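Gooseneck desk lamp on a white bench - glare and cord routing

munther_t
I use a blue gooseneck desk lamp over a white tabletop for checking the colour of fake produce. The shade is glossy and picks up the overhead light. Two questions. Does a matte shade make a real difference, and where do people run the cord? Mine trails across the work surface.
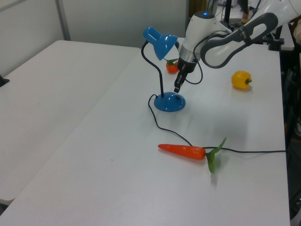
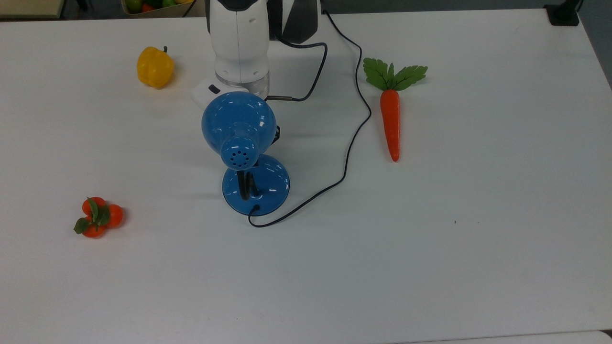
Base is domed, stem is the flexible type. I can move the lamp but would like to keep it near the centre.

obalaskas
Highlights on the outside of the shade don't matter much. Glare off the tabletop does. Put a grey mat under the pepper and compare before you buy anything.

Sun-ja H
Disagree in part. A saturated blue shade next to yellow and orange items will skew your judgement by eye. I changed to a neutral grey shade in April and redid 8 of my colour cards.

obalaskas
Did you change the bulb at the same time?

Sun-ja H
Yes. Same rated colour temperature, different maker.

obalaskas
Then you changed two variables.

vstam
Cord: take it off the back edge, not diagonally past the carrot. Three adhesive clips will hold it. Hivik ones have stayed put for me on painted board. Leave slack at the base or the lamp will creep when you bend the neck.

munther_t
Back edge is tight but I'll try it. Mat first, then clips. Any preference on the grey?

obalaskas
Mid grey, matte. Avoid anything with a weave.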